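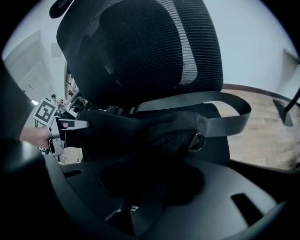
**Para:** Lærke Ravn, programa de pequenos apoios, Stistosum
**De:** Kai Hamann, pela equipa do projeto Clilimow
**Assunto:** relatório intercalar, segundo período (até ao fim de julho)

Cara Lærke,

Segue o relatório do segundo período. O primeiro tinha um resumo executivo com mais adjetivos do que cadeiras, e a sua observação a esse respeito foi bem recebida, depois de uma tarde de amuo. Desta vez vou por partes e deixo os adjetivos para o pedido de renovação.

## Onde estávamos

Quando o apoio foi aprovado, a sala grande da Fullum era usada por quatro associações que partilhavam a renda, a impressora e uma desconfiança mútua em relação aos armários. O material de saída (sacos, correias, tripés, extensões, as lonas das feiras) vivia em cima das cadeiras. Quem chegava de manhã tirava o saco da cadeira e punha-o na cadeira ao lado. À tarde, a pessoa da cadeira ao lado devolvia a gentileza. Havia sacos que davam a volta completa à sala numa semana.

O projeto propôs três coisas, por esta ordem: recuperar as cadeiras de escritório que já existiam, em vez de comprar novas; dar a cada saco um lugar fixo, um nome e uma lista do que leva dentro; e abrir o empréstimo dos sacos a grupos de fora. A terceira depende muito da segunda, como viemos a perceber pelo método mais caro.

## O que foi feito

### Cadeiras

Das 25 cadeiras inventariadas em março, 22 estão em uso. As outras três deram peças às restantes e os esqueletos seguiram para o ecocentro. O trabalho foi quase todo de coisas pequenas: rodízios entupidos de cabelo e fita-cola, parafusos de apoio de braço que alguém tinha apertado com uma moeda, encostos que só reclinavam quando ninguém queria. A Zlata Chornovol fez a maior parte e ensinou o resto de nós a fazer o que sobrava.

As cadeiras de encosto em malha deram menos trabalho do que as estofadas. A malha aspira-se com a escova macia, passa-se um pano com pouca água e sabão neutro, e fica apresentável. As estofadas foram outra conversa. Alugámos a máquina de extração durante um dia e a água que saiu da primeira levou a que se mudasse a hora do almoço.

Dois pormenores que ficam para quem fizer o mesmo:

- Os pistões a gás não se desmontam. Trocam-se inteiros ou ficam como estão. Trocámos os que desciam sozinhos durante as reuniões, apesar de haver quem defendesse que isso as encurtava.
- Os assentos com ranhuras acumulam migalhas por baixo, num sítio onde o aspirador não chega. Um pincel de pintor, seco e de cerda comprida, resolve.

### Sacos

Foi aqui que gastámos o tempo. O plano previa duas semanas para a triagem e gastámos cinco. Cada saco foi posto à altura da cintura, aberto, esvaziado, sacudido, revisto e voltado a encher segundo a ficha. Fizemo-lo nas próprias cadeiras, que têm rodas e deixam andar à volta do saco sem o levantar. Reconheço a ironia de um projeto destinado a tirar os sacos das cadeiras ter passado boa parte da primavera a pô-los lá. O Miłosz Witkowska já a assinalou em duas reuniões e consta de ambas as atas.

A revisão segue sempre a mesma sequência:

1. Costuras, começando pelas pontas, onde o tecido cede primeiro.
2. Fivelas e fechos, abertos e fechados várias vezes, com carga.
3. Correia: se desfia, se está torcida, se a regulação aguenta sem escorregar.
4. Argolas em D e o ponto onde se cosem ao saco.
5. Interior, incluindo o bolso que toda a gente esquece.

A experiência diz-nos que o ponto 4 é onde os sacos falham. O tecido aguenta quase tudo, as argolas aguentam tudo, e o quadradinho de fita que prende uma coisa à outra é cosido como se fosse decorativo. Reforçámos este ponto em 16 sacos, com costura em caixa e cruz, feita na máquina da oficina Stougaard. Pagámos a linha e as agulhas partidas. As agulhas partidas foram mais do que estava orçamentado e aparecem na tabela em "consumíveis", onde espero que passem discretamente.

O ponto 5 rendeu um capítulo à parte. Recuperámos um comando de projetor dado como perdido e já substituído, uma declaração de presença numa formação que ninguém recorda ter frequentado e uma banana sobre a qual não me alongo. O comando novo foi devolvido à loja. A diferença voltou à rubrica de equipamento.

### Ganchos, prateleira e fichas

A parede do fundo tem agora ganchos numerados e uma prateleira funda para os sacos sem correia. A primeira versão dos ganchos era bonita e aguentou até à primeira lona de feira. A segunda é feia e está aparafusada à viga. Pedimos autorização ao senhorio para a segunda; para a primeira tínhamos pedido apenas entusiasmo.

Cada saco tem uma ficha plastificada presa à argola, com o nome do saco, o conteúdo e a data da última revisão. Os nomes foram motivo de debate. Ganhou a corrente que queria nomes de aves, contra a corrente que queria códigos, com o argumento de que ninguém telefona a perguntar pelo SC-07-B. Desde então já telefonaram a perguntar pela Cegonha, e a Cegonha apareceu.

## O que correu menos bem

**O calendário.** Cinco semanas em vez de duas, como ficou dito. A estimativa inicial era minha e baseava-se em quanto tempo eu demoro a esvaziar a minha própria mochila.

**A regra da cadeira livre.** Em maio afixámos um aviso a pedir que não se deixassem sacos nas cadeiras ao fim do dia. O aviso foi cumprido à letra e os sacos passaram para o chão, onde as correias se enrolam nos rodízios. Um rodízio contra uma correia de nylon é um combate sem vencedor. Retirámos o aviso. Preferimos agora que o saco fique na cadeira, com a correia para cima, até alguém o pendurar, e o Hjalti Hedegaard faz uma ronda antes de fechar. A ronda demora menos do que demorava a discussão sobre o aviso.

**O registo de empréstimos.** Começámos com uma folha partilhada. Numa manhã alguém ordenou a coluna dos nomes sem ordenar as outras e, durante meio dia, o grupo de teatro teve em seu poder um gerador e o clube de xadrez ficou com a máquina de fumo. Voltámos ao caderno, com caneta presa por um cordel. O cordel já foi substituído uma vez.

**As correias trocadas.** Várias correias são iguais à vista e têm mosquetões de medida diferente. Quem troca uma pela outra só dá por isso na rua. Começámos a coser uma marca de cor na ponta de cada correia e outra no saco correspondente, mas o trabalho ainda vai a meio e depende da disponibilidade da máquina na Stougaard.

## Empréstimos a grupos de fora

Abrimos em junho, sem grande anúncio, aos grupos que já nos conheciam. Correu melhor do que eu merecia. Os sacos voltaram, quase todos no dia combinado, e um voltou mais limpo do que saiu, facto que a equipa recebeu com algum embaraço.

Pedimos uma caução de 100 coroas por saco, devolvida na entrega. Discutimos se não afastaria os grupos mais pequenos e decidimos dispensá-la a quem a pedir para dispensar, sem formulário. Até agora pediram-no dois grupos. Um deles insistiu depois em pagá-la na mesma, por princípio, e tivemos de procurar o recibo.

O que os grupos mais nos disseram, por escrito no caderno ou à porta:

- que a ficha com o conteúdo poupa telefonemas;
- que as correias largas se agradecem ao fim de meia hora a pé;
- que gostariam de poder levar também cadeiras.

Quanto ao último ponto, a resposta por enquanto é negativa. Uma cadeira de escritório empurrada pela calçada até ao salão da junta perde em dez minutos o que a Zlata lhe deu em dois dias.

## Dinheiro

A execução está dentro do previsto no total e fora do previsto em quase todas as linhas. Gastámos menos em peças de cadeira, graças às três que serviram de dadoras, e mais em ferragens de parede, graças à primeira versão dos ganchos. O aluguer da máquina de extração não constava do orçamento e foi coberto pela folga das peças. A tabela segue em anexo, com os recibos pela ordem em que foram encontrados. O Hjalti está a refazê-los por data e enviará a versão corrigida logo que a tenha.

Não pedimos reforço. Pedimos, isso sim, autorização para passar o saldo de "divulgação" para "reparação têxtil". A divulgação fez-se sozinha e as costuras não.

## Próximo período

- Acabar as marcas de cor nas correias.
- Rever os sacos que saíram mais de duas vezes, começando pela Cegonha e pelo Corvo.
- Fazer uma sessão aberta de reparação, uma tarde, com as fivelas e fechos de reserva em cima da mesa e quem quiser a trazer o saco de casa.
- Escrever a folha de instruções da limpeza das cadeiras, que a Zlata tem na cabeça e que convinha estar também noutro sítio.
- Decidir o destino do armário alto. Ninguém tem a chave, e pelo barulho que faz quando se abana está cheio.

Sobre a visita que propôs: qualquer manhã nos serve, de preferência depois das dez, quando a ronda do dia anterior já foi desfeita e se vê a sala tal como ela funciona. Haverá café. Quanto a lugar para se sentar, pedi ao Miłosz que tirasse de lá o saco antes de a Lærke chegar, e ele respondeu que o poria na cadeira ao lado.

Com os melhores cumprimentos,

Kai Hamann
Projeto Clilimow, Fullum

*Anexos: tabela de execução; inventário de cadeiras; modelo da ficha de saco; cópia das últimas páginas do caderno de empréstimos (a mancha na segunda página é café).*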